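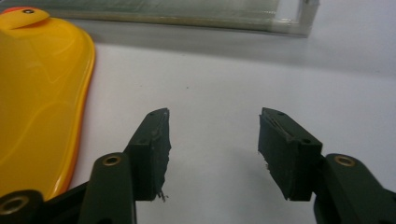
3. White tabletops: inspection, cleaning and laying out

Khasawneh Household Skills Course, Unit 3
Notes by Miroslava Kobzar, revised 28 November 2021

3.1 Scope

These notes cover flat white tabletops used for sorting, folding, packing and light repair work. They do not cover kitchen worktops next to a hob or sink, which are in Unit 5. Glass tops are mentioned only where the method differs.

3.2 Colour of the surface

A white top shows dark crumbs, threads and grease more readily than a wood-coloured one. It hides flour, salt, pale fibres and white thread. Students who check a white surface by eye alone usually miss the second group. Pass a dry dark cloth over the surface and look at the cloth.

White also reflects light from a ceiling lamp, and a film of cleaning product can be lost in the glare. Crouch until the eye is just above table height and look along the top towards the window. Streaks and rings show up at this angle.

3.3 Standard table

The practice room tables are the Indmont type, 800 mm deep. The tables at the Tullville site are 935 mm deep and cannot be wiped from one side by most people. Work from both long sides and overlap the strokes in the middle.

3.4 Cleaning sequence

1. Lift objects off the surface. Do not slide them.
2. Remove dry matter with a soft brush or dry cloth, working towards one edge.
3. Wipe with a damp cloth in straight, overlapping strokes. Fold the cloth to a clean face after each pass.
4. Treat marks one at a time (see 3.5).
5. Wipe again with plain water.
6. Dry with a second cloth, including the edge and the underside of the lip.

Circular wiping is not accepted in the practical. It moves dirt back over the part already done.

3.5 Marks

Pencil: soft white eraser, then damp cloth.
Tea and coffee: warm water and washing-up liquid, left for two minutes.
Ballpoint: a small amount of surgical spirit on a cotton pad. Test near a corner first - some coated tops turn dull.
Rubber scuffs: dry cloth and firm pressure, then eraser.
Tape residue: lift with a fingernail or plastic card. No metal blades.
Yellowing: cannot be cleaned off. Record it and leave it.

Cream cleaners and scouring pads scratch the finish, and the scratches then hold dirt. A table in the October group was damaged in this way and has been moved to the paint area.

3.6 Laying out

Leave the middle of the table clear. The working area is the part both hands can reach without leaning. Tools go on the side of the hand that uses them, and sorted items go on the far side. Keep a margin of one hand's width along the front edge.

Small pale parts should be placed on a dark cloth or tray before work starts. A part put straight down on a white top is easily swept off with the waste.

3.7 Record sheet

Complete one line of form 3869 for each table: table number, marks found, method used, marks remaining, initials. "Clean" is not an entry. Hand sheets to Nithin Chacko or leave them in the tray in room 62.

Reading for next time: Unit 4, folding and stacking, sections 4.1 to 4.3. Bring two cloths, one dark.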